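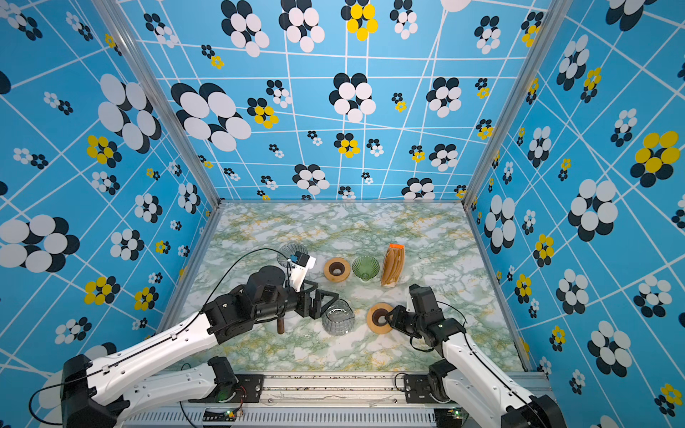

Wornel wallcovering in sky blue, on three walls, with a marbled tabletop, a ribbed clear glass bowl and a round wooden coaster.

Wornel Wallcovering, Sky Blue

We've had this one in the range since August and it's still the roll I pull out first when someone asks for a pattern with some life in it! Overlapping shapes in white, black and yellow build up into loose flowers, big ones next to tiny ones, on a bright blue ground crossed by thin white lines. It looks terrific on one wall and even better on three (small spaces can take it, really they can).

Aravind Lobo drew it for the Khoury collection, and he kept the yellow for only part of the flowers so the blue stays in charge.

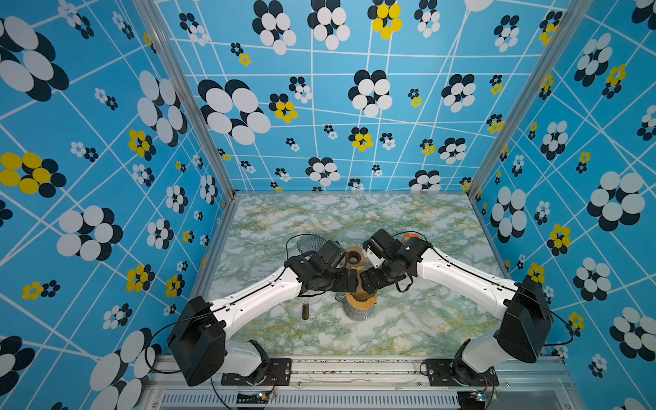 Marbled surfaces are a lovely partner for it, especially anything with a little mustard in the veining, and so is plain silver metal trim at the corners. Wood works too. I'd keep the curtains simple.

Paste the wall, hang the strip, smooth from the middle out. Flosex ready-mixed paste is the one we use in the shop, and a tub covers up to 4 rolls. Wipe off extra paste with a damp sponge as you go.

Samples ship in 3 days, full rolls in 7. Please order all your rolls together so the batch numbers match.

Also in this collection: Jusatham border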